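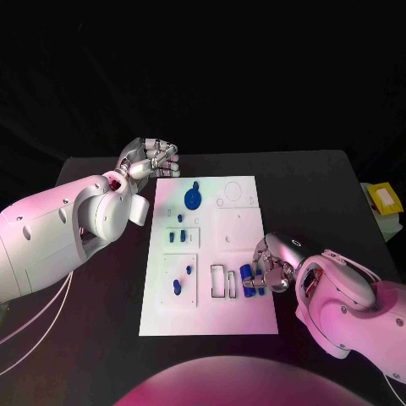
About Us

Welcome, and thank you for stopping by! We're Vlachou, a small robotics workshop in Pukow, and we teach two-armed robots to do the patient sort of handwork that most people do without thinking, like picking up a peg, turning it the right way round and setting it down where it belongs. There are 26 of us now, which still surprises those of us who remember sharing one long table and a kettle.

People who visit tend to expect something grander. Most of our days are spent with blue parts and a white board (we do get very fond of particular pegs), running the same small job again and again until we trust it.

The November Fault

If you've heard of us at all, you may have heard about the November fault, and we would like you to have the story from us. We were well into a run of 2,000 placements for a customer, Grorine, and had just passed 1,000 when a hand closed on a cylinder and didn't let go. The arm went on to its next move with the part still in its fingers, pressed it down against the board, and kept pressing. One of our technicians hit the stop button. She had been reaching in to straighten a peg a moment earlier, and although she wasn't touched, she could have been, and we have never felt right calling it a near thing and leaving it there.

It took us 190 hours of testing to find the cause. A finger joint was reporting itself open while it was still closed, but only after a long spell of work, when a connector in the wrist had shifted a little. Our software believed the joint. We had written it to believe the joint! So the fault was partly in the hardware and very much in our own habits, and we told Grorine so the same evening, with a full report to follow. They were kinder about it than we had any right to expect.
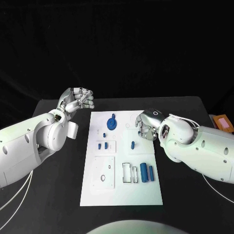 How We Work Now

Mirjana Petek, who founded the workshop and still solders better than anyone here, rewrote our safety rules that winter, and they are the rules every new colleague learns in the first week. Hands stay out of the work area unless the arms are powered down, however small the fix. A grip has to be confirmed twice, by two separate signals, before an arm may move on. If the signals disagree, both arms hold still and a person comes to look. Wrist connectors are checked every morning before the first run, and the check is written down in the green book by the door.

We also built a fault log we call Vullex, where anyone can enter anything that seemed odd, a click or a slow finger or a peg that leaned, and we read through it together over coffee. Some entries come to nothing at all. We read those too.

Come and See Us

We're always glad to show people around, whether you're a customer, a student or simply curious. Mornings are best, after the connector check, and please do ask us about the things that have gone wrong. We have plenty more stories, and the kettle is usually on.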